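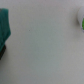 Unit 7 handout: The dropped cloth fault

Read before the lab session. Bring your own copy, as we will mark it up.

1. Background

The Warkis cell is a single-arm tabletop sorting station. Its job is to pick mixed light goods, soft and rigid, from a flat board and place them in bins. It runs a two-finger gripper with a small wrist camera. The controller software is Evamo and the grasp planner is Uvum. Both were on their standard settings when the fault occurred.

Over 300 picks were logged in the July run before anything went wrong. The fault was recorded at pick 721. The arm closed on a piece of soft fabric, lifted it, reported a good grasp and let it fall halfway to the bin. It then carried on to the bin, opened its fingers over it and logged a completed placement. The next 2 picks were planned on a board that no longer matched the planner's map, and the second ended in a contact stop against a rigid container.

The contact stop worked as designed. There was no injury and no damage to the arm. The reason for studying the case is the false report that came before it.

2. What the log shows

Grip force at closing was within limits. Finger gap at closing was also within limits, although near the lower end. The grasp check in Uvum compares the finger gap with a fixed threshold. If the gap is larger than the threshold, the planner takes it that something is held.

During the lift the gap shrank slowly. Fabric does this as the layers between the fingers slide over each other. The check was made once, at closing, and was not repeated. By the time the arm had reached travel height the gap was below the threshold, and no part of the program was looking at it.

The motor current tells the same story. It fell to its no-load value 1,412 milliseconds after the lift began. This value was written to the log but not read by the controller.

3. Cause

Students often put this fault down to weak grip. Raising the grip force was tried first and made little difference on folded cloth. The fault has two separate parts and they should be kept apart in your report:

(a) The slip itself. The grasp point was chosen near the outer edge of the fabric, where only a small amount of material was caught between the fingers.

(b) The failure to detect the slip. The grasp state was treated as fixed from closing until release.

Part (a) will happen again from time to time with any soft item. Part (b) is a design error and can be removed.

4. The role of the wrist camera

The camera was used for choosing the grasp point and for nothing else. Three limits are worth noting.

Focus. The lens is fixed. Objects outside its working range have soft edges, and the planner places the outline of a cloth less accurately when this happens. An error of a few millimetres matters little on a rigid part. At the edge of a fold it can decide whether the fingers catch one layer or several.

Field of view. When the wrist moves in, objects at either side are only partly in view. Uvum treats the visible part as the whole object unless the partial-object flag is set. The flag was off.

Plain backgrounds. A pale board gives good contrast with dark or strongly coloured items and poor contrast with white ones. The container in the contact stop was white. Small specks on the board may also be picked up as features, so the minimum blob size should be checked before each run.

5. Changes made

The finger gap is now read throughout the lift and the travel move. A drop below the threshold halts the arm at its current height and raises a lost-grasp alarm.

The motor current is used as a second, independent check. Either signal alone is enough to halt.

After a lost grasp the arm does not resume by itself. The operator clears the board, acknowledges the alarm and requests a new map. The earlier version allowed an automatic retry – this has been taken out.

The partial-object flag is on by default.

6. Lab safety

Do not reach onto the board to retrieve a dropped item while the alarm is showing. A halted arm is still powered and holding position. Press the stop button, wait for the amber light to go out, then open the guard.

The Fu guard switch must not be taped or bypassed for any reason, including filming.

7. For your report

Draw the grasp state as it was at the time of the fault, then as it is now. Mark each point where the state can change and name the signal that causes the change. Attach the gap and current traces for one fabric pick of your own, with both axes labelled. Maximum four pages, not counting traces.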